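Home | Projects | Reports | Contact

Wundis Phase 3: progress report, February

Piling at the Jikholm end is complete. The labour agreement with Grellarero covers 70 site staff and takes effect on Wednesday. 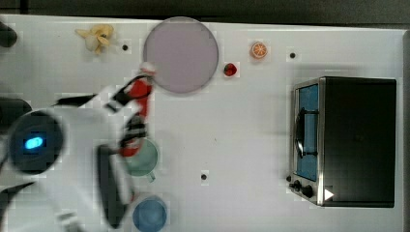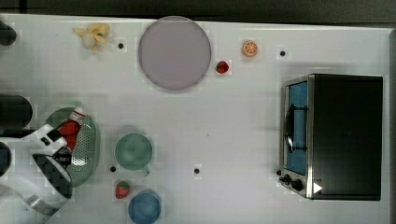
Steel for the east block is 40 tonnes short. Cao will deliver the balance in March. Drawdown requested: £2,000 for survey fees.

Prepared by Xinyi Xue

Comments
Henok Adugna: Does the agreement include crane crews?
Milagros Navarrete: Yes, both shifts.

Contact | © Wundis | Back to top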